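August 1, 2026
Workshop notebook, dye bench

OK, madder again. I told Hrefna I'd stop at the third vat and obviously I haven't, so this entry is partly for her and partly so I don't have to work it all out again next spring.

Where things stood this morning: three skeins of the Skorkenmont singles, mordanted in alum in April and left hanging in the back ever since. I was worried the long rest would hurt them. They feel fine, maybe a little crisp, and they smell like a wet basement, but the yarn is sound. I snapped a bit off the end of each one and it took the same tug as the unmordanted stuff.

Root is from the Binadley sack, which is the older one with the string tie. I weighed out 900 grams dry, which sounds like a lot until you remember how much dirt is in there. Rinsed it four times (the water was still tea-colored on the fourth, I gave up) and put it to soak in the big enamel pot overnight with the lid on. Sólveig says to throw out the first soak to get rid of the yellows and browns. I've always kept it. This time I split the difference and poured half of it into a jar, labeled, second shelf, please don't dump it! I want to try it on the linen tape.

Heating. Slow, slow, slow. I took it up to 45 degrees on the Nørgaard plate and held it there for the whole morning, then let it creep up while I ate lunch. The plate overshoots when you turn the dial past the second notch, so I've been nudging it a hair and walking away. If you're using it after me, go by the glass thermometer and ignore the number on the plate. They disagree, and the glass one agrees with the kitchen one at home, so I know which side I'm on.

Chalk: a heaped teaspoon, same as last time. Our tap water is so soft that without it everything comes out salmon. Which is a nice color! Just isn't the one on the order sheet.
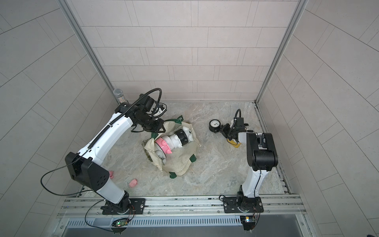
What came out

Skein A went in first and stayed in longest. Good brick red, pretty even, with one pale stripe where I'd tied the figure eight too tight. My own fault, I was rushing. I've retied everything else with the loose loops Sólveig showed me and they didn't tangle, so there goes my excuse for doing it the old way.

Skein B is more orange. I'm blaming the pot being crowded by then, but I also added it when the bath was hotter, so I've changed two things at once and learned nothing. Classic me.

Skein C went in the exhaust bath after the other two came out, and I love it. It's a soft dusty coral, a bit like the inside of a shell. I was going to overdye it and now I'm not going to touch it. Hrefna, if you want to argue, come look at it by the window first and then argue.

Rinsing is still a pain. B bled for ages. I let A and C cool down overnight last time and got much less color down the drain, so I should have waited with all of them today, but I wanted the pot free.

Yardage and the Skular order

Skular wants enough for the wall panel plus a sample for their binder. I measured off the niddy-noddy and got 1,760 yards across the reds we already have in the drawer, not including today's. So we're closer than I thought. The trouble is matching. The drawer reds are from the younger root and lean pink next to skein A. Side by side under the ceiling light you'd never know, but take them outside and it's really obvious. I think the answer is to alternate skeins every couple of rows and let it go a bit streaky. Hand-dyed cloth is allowed to look hand-dyed. I'll wind a card with both and send it to them before anyone warps a loom.

Things I want to try

A pinch of iron at the very end on a short length of B, since I'm not attached to it. Maybe it turns into a decent brown.

Grinding the root finer. Right now it's chopped to something like gravel and I bet there's a lot of color still locked up in the middle of each piece. The old coffee mill might be up to it, though I'm not sure I want to be the one who kills it.

Saving the spent root and drying it for a second go. It's spread out on newspaper on top of the cabinet.

A light test. I've cut a snippet of each skein and taped them half under cardboard in the south window. Initials and today's color names are on the back. Leave them till I say.

Still to do: wash the big pot properly (there's a pink ring), order more alum, find out who has the good strainer. Sólveig, is it you?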